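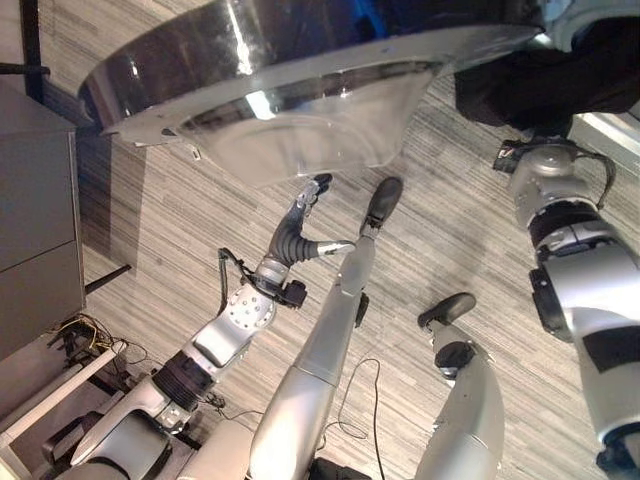 ok so the big steel bowl. finally sorting out what to do with it. thread

got it from a restaurant clearance in Corkton, 43 bucks. stainless, polished like a mirror, wide enough to bathe a beagle in. no regrets. some regrets

problem 1: does not fit in any cabinet. not the low ones, not the one over the fridge. tried tilting it. no

problem 2: fingerprints!! every single touch. wipe it, look at it, there's another one

things that have worked on the prints so far: white vinegar cut with water, soft cloth, then a totally dry cloth right after. go in circles on the curved part, straight strokes on the rim. paper towels leave fuzz dont bother

things that have not worked: the spray from under the sink. streaks everywhere, looked worse than before

also gray striped carpet is a weird backdrop for a shiny bowl but at least you can set the thing down on it without that awful CLANG. tile people you know the sound

it's for the Ninddale soup supper btw. Wednesday. bread dough for the rolls first, then wash it, then salad goes in the same bowl. one bowl all day, thats the plan

last year we did the dough in 2 smaller ones and one rose way faster than the other. half the rolls were bricks. never again

someone asked about the sticker glue on the bottom of theirs - cooking oil, leave it ten minutes, rub with your thumb, then dish soap. do NOT use the scrubby side, it'll scratch the polish and you will see it forever

storage update: thinking a hook on the back of the pantry door?? or just hang it on the wall like art. Skerkholm has a wall rack that might be deep enough, need to measure the rim first. keep forgetting

friend in Brennan keeps hers upside down on top of the fridge with a dish towel under it. my fridge is too close to the ceiling so thats out

ok going to go buy flour. yes teh big bag. if you have a roll recipe that scales up and doesn't need a mixer drop it below, I've got until tuesday night

edit - someone said cover the dough with a shower cap. for THIS bowl?? you'd need a tarp. using a damp sheet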